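June, 4.15pm

Started the room sort-out late, Natalina Vitale had the shelf plan and I had the labels. Plan is still: boxes we use every week at waist height, Udura stuff up top, Medina stuff at the bottom where the heavy ones can't fall on anyone.

Label roll ran out at 133. Ordered more, 1,000 per roll, should be enough for the year if people stop labelling their mugs. Box list is in the shared folder under Clikcombe, NOT Gorkix, I moved it.

Green-edged shelving is staying where it is. We talked about turning it round to face the window, but then you can't get a chair past and the desk wants the light more. Wipe the big white table too, smudges and specks on it again. Soapy water only, the spray leaves it streaky.
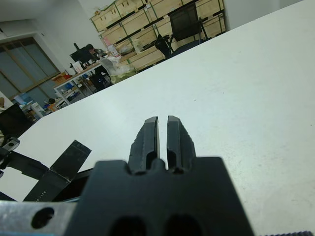 Desk next. Natalina wants evrything off the floor under it apart from the chair, so orange box needs a home, also whatever is piled below the window. Blue container: ask before binning!! Think it's Medina offcuts but not sure. Plastic bag by the shelves, check for packaging worth keeping, rest to recycling.

Measured the gap at the end of the shelving, 228 mm. Too narrow for the spare trolley, might take the 2 folding steps if they go in sideways. Try tomorow.

To do
- labels when they arrive
- new key for cupboard
- mesh chair squeaks, oil it
- send Natalina the box list, she's only got the old one

Stopped at 5.40.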